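The case for the small dish rack
By Éabha Mulcahy

My first apartment had a dishwasher. The second, in Kiltulia, had a sink and 25 inches of counter, and I washed everything by hand for six years.

I started with a big two-tier rack from Brastar. It held every plate I owned, so every plate I owned lived in it. By June I had stopped using the cupboard.
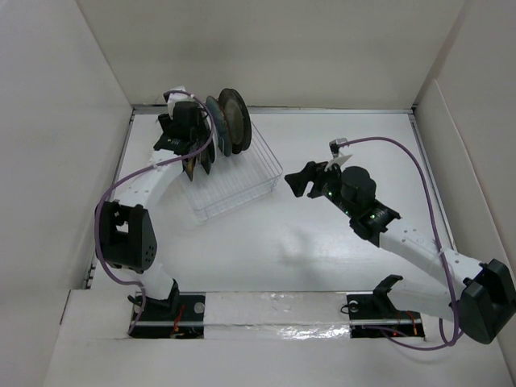 A small rack changes the routine. Plates go in upright, with the large ones at the back, and they come out before the next meal – there is no space to leave them. Clear wire is easy to live with on a light surface, though it does show soap marks.

Spacing matters more than size. Thick stoneware with a raised rim needs a wider gap than a thin plate, and ribs set too close will make it lean. Take a dinner plate to the store and try it.

I give mine 30 minutes, then dry whatever is left with a towel.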